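**Paid participants wanted — trade and climate talks simulation, Plevano**

We need people to play delegations in a two-day mock summit. Ministers, advisers, a few journalists. No diplomatic background needed, we've had nurses and bus drivers do it well.

What it is: five emerging economies try to agree one text on development lending and carbon border charges before the clock runs out. Run by Igwe, a small foreign policy research outfit. Transcripts feed into our Anora report on how blocs bargain when members want different things from the same bank.

What you'd do:

- read the briefing pack beforehand (long, sorry — skim the annexes)
- sit in sessions both days, 9.30 to 5
- argue your country's line even if you hate it
- fill in a short form after each session

Pay is £400 for both days, lunch included. Travel within the region covered, keep your reciepts. Overnight stay can be arranged if you're coming from further out, ask early.

You must be over 18 and OK with being audio recorded. Names are removed before anything is published. Russian, Portuguese or Hindi speakers especially welcome for the side meetings, but all plenary sessions are in English.

Runs in March, starts on a Monday. Exact dates go out with the offer.

To apply: half a page on why you're interested and which seat you'd like, through the Plandadeck form. Adebayo Garba is sorting delegations, Archana Kushwaha handles pay and access needs. Wheelchair access throughout, hearing loop in the main room only.

Places going fast, esp the press seats. 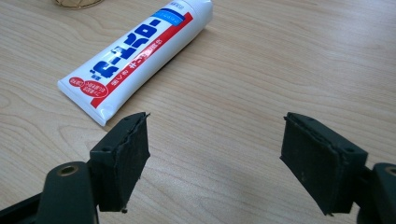
Can I ask to be in the same delegation as a friend?

We split up people who know each other, so apply separately and expect to sit on different sides of the table.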